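Home Forums Kitchen & Household Storage Search Log in

Sorting mixed cutlery by handle or by type – which holds up?

ftsao
We are re-doing the cutlery at a shared kitchen in the Zanetti building. Current stock is more than 400 pieces from several donated sets, all in two deep drawers. Spoons are the worst of it. There are plain stainless ones, ones with coloured plastic handles and a run of gold-coloured ones that someone bought for an event in September. Forks and knives are under control.

Two proposals. The first is to sort by type only, so all teaspoons together, all dessert spoons together, colour ignored. The second is to sort by set, so that a table can be laid with matching pieces without digging. I lean toward the second. Drawer internal width is fixed and I would rather not cut new dividers.

n_dewan
Type only. Sorting by set assumes the person unloading the dishwasher knows the sets. They don't, and they will put everything in the nearest compartment. With type only, the wrong colour in a compartment is not an error, so there is less to correct.

bogumil_u
Disagree. Type only works for stainless of one pattern. Once you have coated pieces in the mix, you want them separate regardless of appearance. Gold finishes on cheap cutlery are usually a thin coating, and it scratches when it rubs against bare steel in a deep bin. I stopped mixing them after one winter and the newer ones still look reasonable.

Plastic handles are a separate matter. Check whether yours are rated for the dishwasher. Some craze at the join between handle and neck, and then they hold water.

ftsao
The handles are a mix. I have no paperwork for any of them. The gold ones came in a Rimow box with no care instructions inside.

n_dewan
If there is no care information, hand wash them and the problem is halved. It also gives you a reason to store them near the sink.

isauro_b
Has anyone tried trays in place of dividers? At Grornside we dropped loose plastic bins into the drawer and labelled the fronts. The bins lift out, you carry them to the dishwasher, fill them, carry them back. No cutting. The drawback is lost width, because the walls are tapered and you give up some space at the base of each one.

bogumil_u
Tapered bins also let long spoons ride up on the end wall. You end up with the handle sticking out and the drawer catching on it. Measure your longest piece before buying. Internal length at the base, not at the rim – the listing will nearly always quote the rim.

ftsao
Longest piece is a gold serving-length spoon. I will measure at the base. Isauro, did you assign one colour of bin per category?

isauro_b
We did. It helped for a month and then people learned the positions and stopped looking at the colour. I would still do it if the bins are the same price.

r_fagundes
I would go the other way from most of this thread and sort on a table before buying anything. Tip one drawer out, group by what you have, and see how many groups there are. When we did the Matotov canteen we had bought 20 bins first and used far fewer. The rest are still in the storeroom.

My method, for what it is worth:

Lay everything handle toward you.
Pull the coated pieces first.
Pull the plastic handles next and check each join with a fingernail.
Whatever is left is plain stainless and can go by length.
Only then decide on bins.

n_dewan
That is type sorting with an extra step at the front.

r_fagundes
It is finish sorting with type underneath. The order matters if you care about scratches.
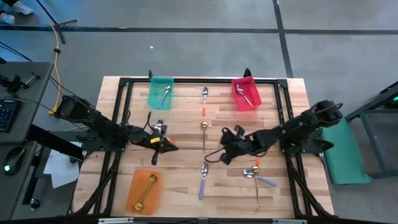 r_fagundes
Handle colour makes a poor first key when the stock is mixed, and spoons are where this shows up soonest. Steel bowls with lavender handles and steel bowls with orange tips are the same thing for storage purposes, provided the length matches. The gold ones are the group I would split off. In the photo there is a long gold spoon by itself in the shallow orange tray, and I would put all the gold there. The teal-green bin has a lavender handle in it and the red one an orange tip, so you could run those two bins by handle if you insist, but I would merge them and keep the second bin free for forks.

bogumil_u
Agree on the gold. Shallow is better for coated pieces in any case, they cannot pile up as far. I would put a cloth or a thin liner under them.

n_dewan
Translucent bins are a fair choice. You can see the level from the side without lifting anything. I still would not separate by handle.

isauro_b
Two bins and a tray will not take 400 pieces. Work on something like 100 per drawer section and keep the remainder in a lidded box on a lower shelf. Most shared kitchens put out far more than they use.

ftsao
Noted. Plan as it stands: gold in a shallow tray with a liner, hand wash only. Plastic handles merged and checked at the join, rejects out. Plain stainless by length. Surplus boxed. I will measure the drawer at the base and post the internal dimensions before ordering.

n_dewan
Post the drawer depth as well. It decides whether the tray can sit on top of a bin.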